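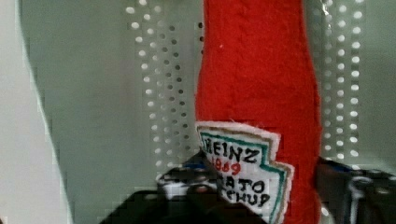
Start Unternehmen Technik Besuchsberichte Archiv Kontakt

Zuletzt aktualisiert: 15.8.24

Besuchsbericht: Abfüllung und Verpackung bei Hetell
Redaktion Technik

Das Werk von Hetell liegt am Rand eines Gewerbegebiets und füllt Tomatensaucen, Würzsaucen und Essigzubereitungen ab. Besichtigt wurden Rohwarenannahme, Kochbereich, Abfülllinie und Endverpackung. Die Führung dauerte 2 Stunden. Die Besuchergruppe wurde vor dem Hygienebereich eingekleidet; Schmuck, Uhren und Schreibgeräte mit losen Kappen blieben im Schließfach.

Rohware

Tomatenmark wird aseptisch in Fässern angeliefert. Frische Tomaten verarbeitet das Werk seit der Umstellung im Januar nicht mehr. Jede Charge wird auf Brix-Wert, pH-Wert und Farbe geprüft, die Ergebnisse gehen vor der Freigabe an das Labor im Obergeschoss. Gesperrte Fässer stehen in einer eigenen, mit Gitter abgetrennten Zone. Die Kennzeichnung erfolgt über gelbe Anhänger und zusätzlich im Lagersystem. Bei unserem Rundgang stimmten beide Angaben an den Stichproben überein.

Kochbereich

Im Kochbereich arbeiten 2 Kessel mit Rührwerk im Wechsel. Während einer gekocht und homogenisiert wird, läuft im anderen die Reinigung. Zucker, Salz und Branntweinessig werden über Wägebehälter dosiert, die Gewürzmischung kommt vorverwogen in Säcken des Lieferanten Mostex. Das Aufgeben der Säcke geschieht von Hand über eine Rampe mit Absaugung. Die Absaugung war hörbar, der Boden vor der Rampe dennoch leicht staubig.

Die Entlüftung der Sauce findet unter Vakuum statt. Eingeschlossene Luft führt bei der Abfüllung zu schwankenden Füllhöhen und später zu Verfärbungen im Flaschenhals. Das Werk misst den Restluftgehalt nach eigenen Angaben einmal je Charge. Eine Inline-Messung ist geprüft und zurückgestellt worden.

Abfülllinie

Die Linie ist für Glas und PET ausgelegt. Am Besuchstag lief Glas, mit 152 Flaschen pro Minute am Füllerauslauf. Der Formatwechsel auf PET dauert laut Schichtplan 57 Minuten und umfasst Einlaufschnecke, Sterne, Füllventile und Verschließköpfe. Die Formatteile hängen auf beschrifteten Wagen neben der Anlage. Ein Satz Sterne war mit Klebeband nachbeschriftet, weil die gravierte Nummer offenbar nicht mehr zur Stückliste passt.

Heiß abgefüllt wird über Kolbenfüller. Nach dem Verschließen durchlaufen die Flaschen einen Tunnelkühler mit mehreren Zonen. Die Abstufung soll den Temperaturschock im Glas begrenzen. Bruch fällt trotzdem an, vor allem beim Anfahren nach längeren Stillständen. Für diesen Fall hängt am Füller eine Anweisung, welche Ventilpositionen zu räumen und welche Flaschen zu verwerfen sind. Die Anweisung ist knapp gehalten und bebildert — für den Schichtbetrieb zweckmäßig.

Etikettierung

Die Etikettiermaschine verarbeitet Nassleimetiketten. Auf geschwungenen Flaschenkörpern neigen die Ränder zur Faltenbildung, wenn Leimauftrag und Bürstendruck nicht zusammenpassen. Der Bediener stellt beides nach Sicht ein. Die anschließende Kameraprüfung bewertet Lage, Vorhandensein und Lesbarkeit des Chargencodes. Ausgeschleuste Flaschen werden gesammelt und einmal pro Schicht begutachtet. Unsere Frage nach der Quote der Fehlauswürfe blieb offen.

Endverpackung und Lager

Die Flaschen werden in Trays gesetzt und eingeschrumpft. Die Folie liefert Flillix, seit einiger Zeit in geringerer Stärke. An den Ecken der Gebinde waren vereinzelt Einrisse zu sehen. Das Werk führt sie auf die Temperaturverteilung im Schrumpftunnel zurück und hat dessen Luftführung bereits geändert. Ein Nachweis in Form von Messreihen lag nicht aus.

Palettiert wird lagenweise mit Zwischenlagen aus Karton. Das Fertigwarenlager ist als Blocklager organisiert, nur Exportware steht im Regal. Sendungen für den Abnehmer Boonyarit erhalten Zusatzetiketten auf dem Umkarton, die an einem Handarbeitsplatz neben dem Versandtor aufgebracht werden. Der Platz wirkte beengt. Stapler und Fußgänger teilen sich dort einen Durchgang, die Bodenmarkierung ist stellenweise abgefahren.

Wasser und Energie

Der größte Wasserverbraucher ist die Reinigung, gefolgt vom Tunnelkühler. Das letzte Spülwasser wird gestapelt und für die Vorspülung der nächsten Reinigung verwendet. Abwärme aus dem Kühler geht in die Warmwasserbereitung. Der Dampfkessel läuft mit Erdgas. Zur geplanten Wärmepumpe wurden Aufstellort und Rohrtrasse gezeigt, die Auslegung noch nicht.

Unterlagen

Ausgehändigt wurden ein Linienplan im Format A3 und das Merkblatt zur Besucherhygiene. Die Angaben zum Formatwechsel sind dem Aushang an der Linie entnommen. Die Werte zum Restluftgehalt hat das Werk schriftlich zugesagt; sie werden nach Eingang an dieser Stelle ergänzt.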